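Reusable Packaging in Mail-Order Soap Sales: A Student Project on Returns in Burkgate

Project report, 13 June 2025

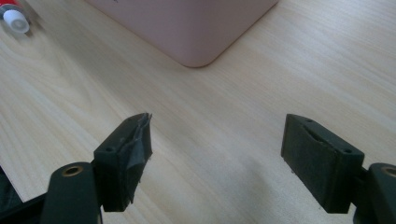 Karine Girard wrote back to our first draft that returns are the wrong thing to measure, and that we should look at how many times each box goes out again before it is thrown away. We kept the return rate as our main figure but added her measure in the second half of the study.

Background

Small sellers of soap and skin cream often ship in single-use cardboard. Portela, a shop in Burkgate, began lending customers a hard box with a prepaid return label in December. The customer empties the box, folds the label over the old address and drops it at any post counter. We asked the shop if we could use its shipping records, and it agreed as long as no customer names were copied.

Method

The records covered 1289 orders. We left out orders picked up in the shop and orders sent abroad. We then matched each box number to the date it came back. Boxes that were not back within eight weeks were treated as lost, even if they turned up later. Two of us entered the data separately and compared the sheets. Most of the differences were typing mistakes in the box numbers.

Results

Of the boxes sent out, 905 came back in time. Another 98 came back late and were counted as lost under our rule. Customers in Burkgate returned boxes faster than customers in Cokton, where the post counter closes at noon. Orders with a printed reminder inside the lid came back more often than orders without one, but the reminder was only added partway through, so other things may have changed too.

For reuse, the box numbers were only partly useful. The shop relabeled some boxes after cleaning and did not write down the old number.

Problems

We planned to compare Portela with a second seller in Skastholm. That seller keeps its records on paper and we ran out of time to copy them. We also have no figures for the fuel used on the return trip, so this report does not say whether the boxes are better for the climate than cardboard.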